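Sernport Readers Board > General Chat > Letting go of textbooks, how do you decide?

marginnotes
Joined November
Posts: 211

Hello everyone, I hope you're all keeping well. With so much time at home I've finally started on the back bedroom shelves, and I've hit the same wall I hit every time, the old textbooks. Novels I can part with. I read them, I loved them (or didn't), off they go to a neighbor. But the textbooks from my college years just sit there looking at me, full of my own handwriting, and I put them right back where they were.

There's a statistics one that cost me a whole week's pay from the bakery. I have not opened it in 20 years and I still can't get it as far as the box. How do the rest of you decide? 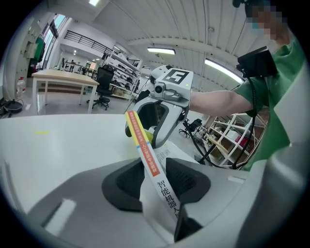 My sister-in-law has a rule that if you couldn't explain chapter one to a friend over coffee, the book isn't yours any more, it's just furniture. I tried that and would have lost nearly everything except the cookbooks, so I'm not sure I care for it!

tallshelf
Posts: 3

Oh, I feel this one. I kept my whole set of chemistry books through 2 moves and a flooded basement, and the only thing I ever looked up was how to spell stoichiometry. In the end I went through and tore out the pages with my best notes in the margins, put them in a folder, and recycled the rest. I was sad for an afternoon and then I had a place for the sewing machine.

pennyloaf

Tore out the pages?! Tallshelf, I say this with love, but I had to go and sit down. Somebody could have used those books. The secondhand place on Davton Street used to take anything with its covers still on, and students were always in there looking for the older editions, which are often the same as the new ones with the problems shuffled.

tallshelf

They'd been in a flooded basement, Penny. They smelled like a pond. I don't think any student deserved that.

pennyloaf

All right, I'll give you the pond. But Marginnotes' books sound perfectly healthy, so my vote stands. Box them up and wait for the shop to open again.

oldquarto

I'll be the one to disagree with both of you and say keep them, or keep some of them anyway. A textbook in a subject that moves fast, computers or medicine or tax law, is out of date before you've finished paying for it, and I wouldn't shed a tear. But statistics? An average is still an average. I went back to my old geometry book last winter when my grandson got stuck, and it was like running into a friend at the grocery store. We did the problems together at the kitchen table and I was slower than he was, but I got there.

If it's shelf space you need, I have one of those narrow Handenix bookcases behind the bedroom door and it holds far more than you'd think. Mind you measure the door first. I didn't.

marginnotes

Thank you all, this is such good company on a gray morning. Oldquarto, you've talked me into saving the statistics one, and I sat down with it last night and found a grocery list in chapter four (eggs, stamps, cat food, and I'd forgotten all about that cat). The economics and the two accounting ones can go in Penny's box.

Does anyone know if the Davton Street shop takes books with highlighter in them? Mine are very, very yellow.

pennyloaf

They took mine, and mine were pink.

Last reply April 2020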